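Setting Up a Cold Lunch Counter for a Community Event

Organisations hiring the Bozsik Hall kitchen may serve cold food from the front counter. The following procedure applies to all hirers and should be read together with the hire agreement.

Step 1. Lodge a food service notice
Complete the food service notice and return it to the bookings office at least 13 days before the event. Notices for events held in April must be received by March 28, 2025. Enquiries may be directed to Kadri Ots, Bookings Officer, on extension 342.

Step 2. Prepare the counter
Wash the surface with warm soapy water, rinse it, apply a food-safe sanitiser and allow it to air dry. Keep handbags, cash tins and paperwork off the serving area. Trays should have a raised rim and be free of chips or cracks.
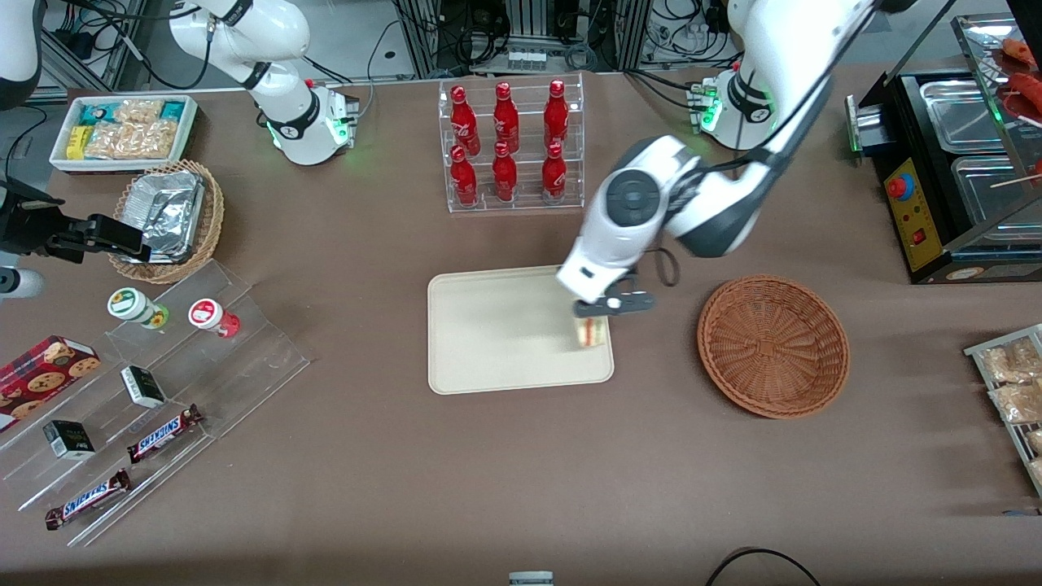 A triangular sandwich over a serving tray, with a wicker basket alongside.

Step 3. Portion and label
Cut sandwiches on a clean board and keep meat, egg and vegetarian fillings separate. Each variety requires a label listing its ingredients and any allergens. Labels may be handwritten, provided they are legible from the customer's side of the counter.

Step 4. Control temperature
Hold chilled food at 5°C or below until it is served. Bring out small quantities and replenish from the refrigerator as required. Record the time each batch leaves refrigeration on the sheet inside the pantry door.

Step 5. Close the counter
Discard unrefrigerated leftovers in the green organics bin. Wash trays and utensils, wipe down the counter and return the completed time sheet to the bookings office with the kitchen key. Hirers who require additional trays may request them when lodging the notice.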